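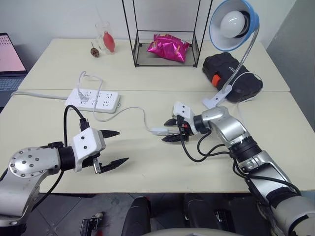
Timero says it will have 1,000 recorded demonstrations of household chores by April, enough to train a pair of robot arms to do the jobs without a person steering them. It had 328 when we called in. The chore of the day was plugging things into a power strip, and the work surface was two cream-colored tables pushed together, one arm reaching in from each side. The right gripper had hold of a white plug on a thin cable. The left one was open. Another plug was already in one of the sockets on the left of the strip, and a desk lamp, a snack bag in a wire rack and a small spinning top sat farther back on the tables.

Each demonstration is made by an operator who steers both arms through the chore while the joint positions and camera views are saved. The software is then supposed to learn the pattern and repeat it. Shamim Dhanial, who runs the sessions, said a good operator can get through a plug run quickly but that many attempts are thrown out. Of those 328, the company counts 181 as clean. The rest are kept, she said, and may be used later "for something."

That leaves a long way to go. Timero's own plan, called Deltadness, asks for clean runs only, and the total it quotes in its announcement does not make the distinction. Asked which figure the April target refers to, Dhanial said the team was "still talking about that."

Sadia Rajput, an electrician who has spent years training apprentices, was not impressed by the choice of task. "A strip lying on a table in good light is the easy version," she said. "Mine are behind a filing cabinet." She would like to see what the arms do with a stiff socket or a plug that has to be turned over first.

Timero's answer is variety. Shoaib Talpur, who plans the recordings, said the lamp and the other objects get moved between sessions so the system does not learn one table by heart. He could not say how many different rooms the finished collection would cover. So far there has been one.

Muvbridge, which is paying for part of the work, has asked for a test on 100 plug runs with no operator at the controls – and with a power strip the system has never been shown. No date has been set. Timero said it would publish the result, but would not say whether that included the failures.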